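Visit to the Kutberg open day, Flandton

We went over to Flandton on Wednesday, October 14, 2020 for the open day at Kutberg. The doors opened at ten and we were let in by the side entrance on Ignacio Street. Entry was free, parking was £1.50 for the day, and the building is a 19 minute walk from the station if you come by train.

The ground floor was mostly display boards and a short film about the site. Upstairs was better. The Roka room has big plain white tables, and what was out when we went in was very ordinary: a soft toy rabbit in lavender grey with a teal bow at its neck, and a round white bowl with a thin black rim.

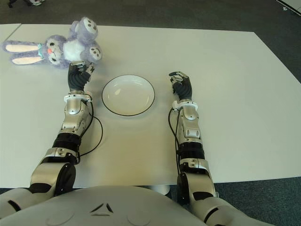
We stayed upstairs for most of the morning. Groups were limited and there was a queue on the stairs by eleven. A notice at the desk said they had planned for 100 visitors before lunch, and it felt like more. Questions were taken at the end of each session. Ours ran over, mostly on the subject of what the place costs to heat.

The hands are worth a close look if you get the chance. The fingers have silver-grey metal segments with black joints, and rounded black tips with a bit of a shine to them.
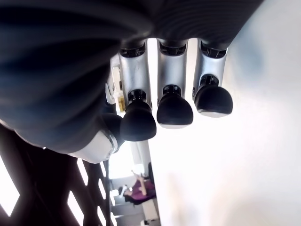 Fingers and black fingertips, Roka room.

Lunch was soup and a roll in the canteen, cash only. We left at two. The next open day is in the spring and booking is by post or at the front desk.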